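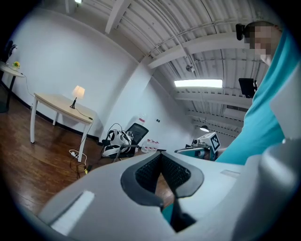
Re: Ruth reading group – who is the "nearer redeemer"?

Dear all,

Thank you for the many answers to my first question. I read all of them slowly, with the dictionary next to me, and I want to reply to one of them properly.

On September 10, 2022, a member from the Cuesta group wrote:

> I think we make chapter 4 too difficult. The nearer relative
> is simply a selfish man. He wants the field, then he hears that
> Ruth comes together with the field, and he runs away. The writer
> does not even give him a name, and this is his punishment. Boaz
> is generous and the other man is not. Why do we need 50 pages
> of commentary for this?
>
> Also, can somebody tell me what the sandal is for? Our leader
> said it is the same as in Deuteronomy 25, but there the woman
> pulls it off and spits. I don't see any spitting in Ruth.

I agree with the part about the name. In Hebrew Boaz calls him "peloni almoni", which I would put in English as "so-and-so". Boaz must know the name of his own relative, so it is the writer who has hidden it. The man was worried about his inheritance, and at the end he is left without a name in a chapter which is full of names.

But I am not sure that "selfish" is fair. In 4:6 he says that he cannot redeem it, "lest I impair my own inheritance". If he buys the field and Ruth has a son, the field will go one day to that son, in the name of the dead husband. So he pays the money and his own children do not keep the land. Maybe he had children already, the text does not say it. I come from a family of small farmers and I can imagine my grandfather doing this same sum at the table and giving the same answer. He was not a bad man.

I compare him with Orpah in chapter 1. She also does the normal thing. She cries, she kisses Naomi and she goes home, and the text does not blame her. I think the book puts an ordinary person beside Ruth and an ordinary person beside Boaz, so that we see how far the other two go. In our Kodell group one person disagreed with me strongly – she says Orpah has a name and the man has not, and the difference must mean something. I have no good reply to her yet.

About the sandal: I believe these are two different customs. In Deuteronomy 25 the brother refuses his duty and the widow takes off his sandal in front of the elders, to shame him. In Ruth 4:7 the writer explains an old custom for confirming a sale or an exchange: one man draws off his sandal and gives it to the other. Ruth is not even said to be at the gate. It is interesting that the writer has to explain it, "in former times in Israel". So the first readers had perhaps the same question as you.

Two practical things. The notes from our March meetings on Judges are still with me, and I can send them to anybody who asks. And the Nivix group would like to know if we read chapter 4 for one more week or go on to the first chapter of 1 Samuel. I prefer to stay, mainly for the list of names in 4:18–22, which we always skip.

Please correct me if I misunderstood the Hebrew. I only know what the footnotes tell me.

With warm greetings from Clulteck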